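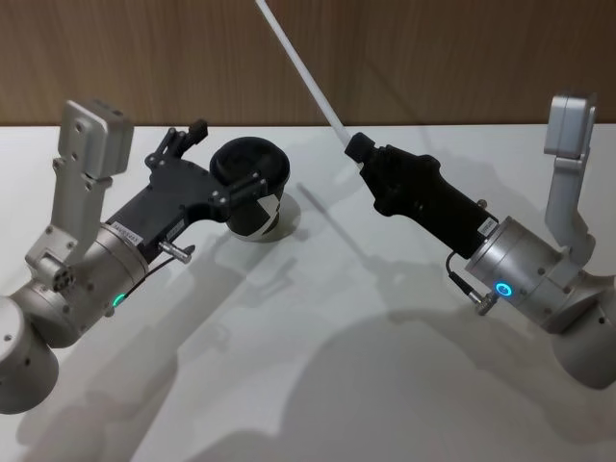 How to buy a pair of arms without losing your mind (or your budget)

When I told my brother I was pricing robot arms for the shop, he asked if we were going to build cars. We make bath salts and room scents, in a rented unit in Histcombe, and most of our day is spent scooping, stirring and filling. So no, no cars! But the stirring alone was eating our afternoons, and I'd started wondering what it would cost to hand some of it over.

My first mistake was shopping for arms. You look at the big number on the quote, you gulp, you decide you can just about manage it, and then the other numbers show up. Grippers are extra. So are the cables, the table, the mounting plates, the training and the person who comes out when something faults on a Monday morning. Drendov sent me a beautiful one-page quote with none of that on it. Cimuvton sent six ugly pages with all of it, and I'm a little ashamed to say how long it took me to see which was the better letter.

The person who straightened me out was Musa Igwe, who plans equipment for small food and cosmetics makers. He made me write down every object a hand touches in one batch – cup, scoop, stir stick, lid, jar – before he'd talk about money at all. "You're buying fingers," he told me. "The arm just carries them around." I went home and made the list on the back of a Chevalier catalog, and it was longer than I'd have guessed.

It changed the budget completely. A cup needs something that can wrap around it and stay put. A thin stick needs a good tight pinch at the tip. Ask for both in one gripper and you'll pay for a fancy one, or you can do what I'm leaning toward, two arms with a different gripper on each, one to hold and one to work. That's more money on day one (ouch), but I'd rather have two plain tools than one clever thing I'm scared to touch.

Musa also had me set aside money for three months of fiddling, with no output counted from the arms at all. I hated that line. I tried to shrink it twice, and he put it back both times.

We're planning to order in June, if the landlord signs off on the extra power outlet. My brother has asked if he can come and watch. I've told him he can sweep.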